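Imley House bedroom and linen work
Progress report to the Arnora Fund, period ending June
Prepared by Johannes Ngcobo, house manager

Summary

The grant was given to us to replace worn bedding, set up a working linen store and get the bedrooms into a state where a new resident can move in on the day a place is offered. Most of the first two parts is done. The third is behind, mainly on account of the mattress delivery. Spending to date is within budget.

Bedding

We have bought 70 sets of sheets, each with a fitted sheet, a flat sheet and two pillowcases. The old stock was sorted first. Anything torn or thinned in the middle went for rags, and sheets with life left in them were kept as spares. Residents told us at the spring house meeting that they did not want everything in white, so we ordered a mix of plains and checks and let people choose.

Blankets took longer. The first supplier could only offer a weight that would not go through our machines, and we returned the samples. The second order came from Cârstea and has been washed twice so far with no shrinkage that we can measure.

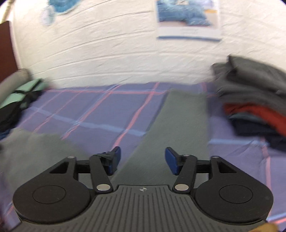 Beds are now changed every Friday morning on both floors. Before the grant this was done when someone had time, which meant the top floor was often missed. Do-yoon Kong drew up the rota and has kept it going. Residents who prefer to make their own bed collect a clean set from the store before ten and leave the used one in the bag outside their door. Under half of them do this at present and we expect the number to rise.

Linen store

The old boiler cupboard on the first floor has been cleared, painted and fitted with slatted shelves. Singles are on the left, doubles on the right and towels at the bottom. Shelf labels are handwritten for now. The cupboard door still sticks in damp weather and will need planing.

Bedrooms

Of the rooms listed in the application, 9 are finished. The remaining 4 are waiting for mattresses, which were due in May and have been put back twice. We have used the delay to wash the curtains and fix two loose headboards. Those rooms are in use with the old mattresses and new sheets.

Spending

Bedding came in slightly under the estimate. The shelving cost more than planned, and over £700 remains for mattress protectors and a second laundry trolley. Receipts are in the folder sent separately.

Next period

Take delivery of the mattresses and finish the last rooms. Buy the protectors. Plane the cupboard door. Do-yoon will train one more member of staff on the bed rota so that it continues during leave. We would also like to ask whether any underspend could go towards spare pillows, and would be glad of a reply before we place the next order.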